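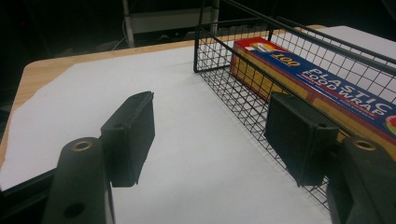

Clubs > Emitham Wheels and Boards > Meetings > Minutes

Emitham Wheels and Boards
Planning meeting for the Harbor Street ramp day
Saturday, August 7, 2021, upstairs at the rec center

Meeting opened at 10:15 with a great turnout, including several parents who had never been to one of these before. Welcome, and please keep coming!

1. July minutes
Accepted with one fix. The grant from the town parks office covers the ramp rental only, and does not stretch to the sound system as we had written.

2. Street closure
Wonderful news to start with. The town has approved closing Harbor Street between the library and the old ferry ticket office, from early morning until the ramps are packed up. Local buses will use the upper road. We still have to deliver a printed notice to every address on the closed block, and the bakery has asked for its delivery van to get through before the barriers go up. Agreed.

3. Ramps
Grillosari is bringing the big quarter pipe, two kickers and a long flat rail, and their crew will set everything up. We had a long and very happy discussion about where the rail goes. The younger skaters want it right in front of the library steps so people can sit and watch, and everyone came around to that once we looked at the street plan. The quarter pipe goes at the ferry end, where the pavement is smoothest. There is a drain cover on the east side that needs a rubber mat over it - the same one that caught a wheel last time.

4. Contests
Best trick, the long jam and the under-12 session are all on. Entry is capped at 30 riders for the long jam, and sign-up closes when we hit that number. Under-12 riders do not need to sign up ahead, but a parent must sign the form on the day. The prize for best trick is $100, paid for by Habte, who are also lending the tent for the judges. A huge thank you to them!

Scooters came up again. After some back and forth it was agreed that scooters get their own session right after lunch. The vote was 8 in favor and 4 against, and the people who voted against were very good sports about it.

5. Helmets
Required for everyone on the ramps, any age. Clirkel has offered loaner helmets in all sizes, and we need a table for handing them out and wiping them down.

6. Music and food
The high school band would love to play during the lunch break. We said yes before the question was finished. Two food trucks are confirmed and a third is waiting on its permit. No glass bottles on the street.

7. Rain
If it pours, we move to the following weekend. Grillosari can hold the ramps for us at no extra cost. Light drizzle means we wait an hour and sweep.

8. To do before the next meeting
- Print and deliver the street notices
- Confirm the bus change with the town
- Find a rubber mat for the drain cover
- Get the sign-up page working on phones
- Ask the library about restrooms

9. Other business
A member asked if we could try a learn-to-skate hour for adults. So many hands went up that it is now on the agenda for next time.

Meeting closed at 11:50.

Contact the club | © 2021 Emitham Wheels and Boards | Back to top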